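Filed under: Car Care > Tires > Garage Gear

Durkholm cordless tire inflator – review

Quick one, I have to leave for Brudbridge in 20 minutes and this thing is coming with me.

Bought it in September after the second slow leak of the year. Car is a used Soler hatchback, the dealer put new tires on before I picked it up and the rear left has never held air right. Went back twice. They say the bead is fine. OK.

So, the inflator. Took the right rear from 13 psi up to where the door sticker wants it in roughly the time it takes to drink half a coffee. Set the number, press the button, it stops by itself. Checked against my old pencil gauge and they agree, close enough anyway.

Good:
Screw-on hose end. No hissing while you fumble.
Light on the front is bright, did a tire in the driveway at night, fine.
Battery held charge in the trunk all month.

Not so good:
Loud. Really loud. Don't do it at six in the morning like I did on Tuesday.
Hose is too short. On the Soler you have to turn the valve to the bottom or hold the unit up in the air – and it gets hot to hold.
The bag. Zipper went the first week.
Manual is one folded sheet, print is tiny, and the part about changing units is wrong. Hold the button, dont tap it.

Also tried the Pillura, the one with the 12-volt plug. Cheaper, slower, cord reaches all four wheels if you go in through the window. If you never charge anything get that one. It'll always be ready when you need it. I gave mine to my sister and she is happy with it.

Would I trust the Durkholm on a truck? Probably not. It wants a rest after two tires and truck tires are a lot more air. For a small car its plenty. I've put 3,000 miles on since buying it, topping off every other week, no drop in speed that I can tell.

Four out of five. Would be five with a longer hose and a decent bag.
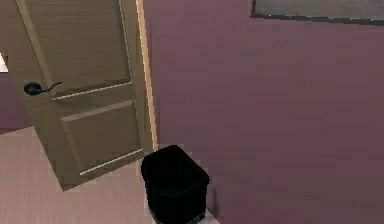

Issue 400

Update to come after winter, want to see what the cold does to the battery.

Recent reviews
Floor mats that stay put
Pillura 12-volt inflator, long version
Trickle chargers for cars that sit
Which ice scraper

We use cookies to remember your settings. OK | Manage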